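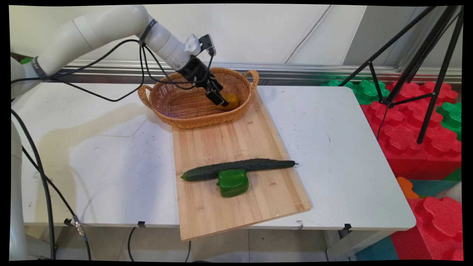
Sibusiso Tshabalala did not believe in the basket.

He had nothing against it as an object. It was wicker, oval, with a loop at either end to carry it by, and it had come through the post from Fladton with a card tucked inside that said the vegetables would know what to do. He had read the card twice and put it in the drawer with the takeaway menus.

"It's a joke," said Arnar. "They have a sense of humour up there."

"In Fladton?"

"People have said so."

Arnar Þrastardóttir was his lodger, and she had been the one to order it. She paid her rent on time and cooked on a long bamboo board that was too big for the kitchen, so that one end always hung over the edge of the table and caught him on the hip when he went past for the kettle. He had mentioned this. She had turned the board on the slant, to be helpful, and now it caught him somewhere else.

The idea, as she explained it, was her grandmother's. You put out your vegetables at night, the ones you meant to eat the next day. In the morning whatever had gone into the basket was the one to cook first. It saved arguing.

"Gone in," said Sibusiso. "By itself."

"My grandmother never asked."

"Your grandmother lived with six other people. One of them was putting the vegetables in the basket."

Arnar considered this with what he felt was insufficient respect. She laid out a cucumber, a green pepper and a yellow one, which was what they had, and said goodnight.

He was not going to sit up for it. He wanted that understood, later, when he told his sister. He had some reading to finish for work, a long report on the Prudero drainage scheme, 534 pages with the maps, and the kitchen had the better lamp. So he read the report. The cucumber lay across the board. The green pepper stood in front of it, fat and shiny, looking as pleased with itself as a pepper can. By one o'clock he had learned a good deal about culverts.

At some point after that he rested his eyes.

When he opened them it was ten to five and the yellow pepper was in the basket, down at the right-hand end, tucked up against the wicker. The other two hadn't stirred.

Sibusiso looked at it for a while. Then he looked at the back door, which was locked, and at the window, which had been painted shut since before he bought the place. He went and listened outside Arnar's room. She was snoring. He thought it was a rather regular sort of snore – the kind a person might do if she was listening for someone outside her door – but he couldn't have sworn to it.

"Very good," he said to the door. The snoring went on.

At breakfast she was delighted. She fried the pepper with onions and two eggs and said that yellow was a good sign for March.

"A sign of what?"

"Of March, I think. I'd have to ask."

"You got up and moved it."

"I slept like a stone."

"Then I moved it. I was half asleep and I moved it myself." He found he preferred this. It was untidy, but it needed no grandmother. "People do all sorts of things half asleep. My uncle Cele once drove to the garage."

"And did he need petrol?"

He had, as it happened, but Sibusiso saw where that was heading and kept it back.

The next night he did it properly. He dusted the table with flour, all round the board, and stretched a hair across the basket from loop to loop. He made Arnar put her door key in an envelope and signed the flap. She thought this was wonderful fun and signed it too. Then he sat down with the drainage report on his knees and a pot of coffee at his elbow, and stayed awake, grimly, until it was light.

Nothing moved. The cucumber was where it had been and so was the green pepper. The hair was unbroken and there wasn't a mark in the flour.

"There," he said, when she knocked to be let out.

Arnar looked at the board, and the basket, and the flour.

"Well, no," she said. "There's only green left. It doesn't like green. Nisska next door had one the same, hers would never touch a leek."

"That isn't evidence of anything."

"I didn't say it was. Do you want the cucumber or not?"

He took the cucumber. On the way home that evening he stopped at the greengrocer's, where he stood for some time in front of the peppers, and in the end he bought three yellow ones, since they were on offer.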